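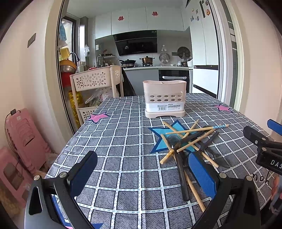 HAUGLAND, November - The new Hundero boat is in the water, and by most accounts she is a handsome vessel. She has three decks, a lot of curved glass and a raked bow that makes her look fast while tied up. She is rated for 400 passengers. She has one boarding door on each side, and each door is wide enough for two people if neither of them is carrying a coat.

I have worked on and around excursion boats for most of my adult life, first as a deckhand and later as a port captain, and I think we are designing these boats in the wrong order. The outside gets drawn first. Then the dining rooms are fitted in, then the dance floor and the bars. The way on and off the boat is worked out with whatever is left. It should be settled before anyone picks up a pencil to draw a bow.

Consider what boarding is like for the people paying for it. They have arrived early because the ticket told them to. They stand on a pier in good shoes, in wind, in a line that moves two steps and stops. Once aboard they reach a small lobby where the coat check, the photo stand and the foot of the main stairs all share the same space. The line stops again while someone asks where table service is. By the time the last party sits down, the boat is late leaving and the kitchen is behind.

The operator's usual answer is to add staff at the door. I have done it myself. It helps for a week or two, and then you notice that the extra people are standing in the lobby too.

The older boat on our river, the Priradeo, handles this better than anything built since. She is plain. Her sides are straight and her windows are square, and the architects I have shown her to were polite about it. But she has two doors on each side, one forward and one aft, with a stair next to each. The lower deck boards aft and the upper deck boards forward, so the two lines never meet. Hortensia Villanueva, who ran her for many years, used to start letting people on at 6:30 in the evening and be off the dock at seven with a full boat. I worked under her for four seasons and can't remember her raising her voice about it.

The case against the second door is mostly money and weight. A side door in a steel hull needs framing, a sill, a gasket, an alarm on the bridge and somebody to inspect it. It takes up wall where a table for four could go. Wálter Castaño, a naval architect I've argued with about this more than once, puts it this way: every opening is a promise to maintain something. He is right about that. He also says owners don't ask for it, and he can't put doors in a boat for an owner who wants windows.

I accept the first point and not the second. Owners ask for what they have seen in a brochure, and no brochure has a picture of a good lobby. It's the architect's job to bring it up. If I hire a person to design a kitchen and I forget to mention the oven, I expect a phone call.

There is also the matter of getting off. A dinner cruise ends with everyone standing up at once. The band stops, the lights come up, and the whole boat heads for one door before the lines are over. On some boats the captain has to ask people to stay seated, and then ask again. Crowding on one side of a boat with high decks gives her a lean that passengers can feel. She may be well within her stability limits, and in my experience she always is, but try explaining that to a guest holding a handrail. Two exits set well apart keep people spread along the length of the boat. They also give the crew a choice if one gangway can't be used.

Then there are passengers who use wheelchairs or can't manage a steep ramp. On too many boats they are boarded first or last, through a crew door, with a portable plate and a lot of hands. Yolanda Benavides books group trips for a senior center upriver, and she told me she now asks one question before any other: where is the door at low water? If the person on the phone doesn't know, she calls another boat. A low door aft and a higher one forward would take care of most stages of the tide we see in this harbor. It would cost less than the glass on the Hundero boat's top deck, and I'd be glad to be shown the numbers if I'm wrong.

I don't object to good looks. People want to feel they are somewhere special, and a boat that looks like a floating warehouse won't sell weddings. The Priradeo has lost charters to better-looking boats and will lose more. A builder who could put her doors into a modern hull would have something worth selling, and I don't see any technical reason it can't be done. The Prorkero yard drew up a version a few years ago with the forward door worked into the curve of the bow, and it looked fine to me. It never found a buyer.

If you are about to order a boat, spend an evening on somebody else's pier before you sign. Take a watch. Write down when the first passenger steps aboard and when the last one sits down, and do the same at the end of the night in reverse. Then take both times to your architect and ask to see the lobby drawings first.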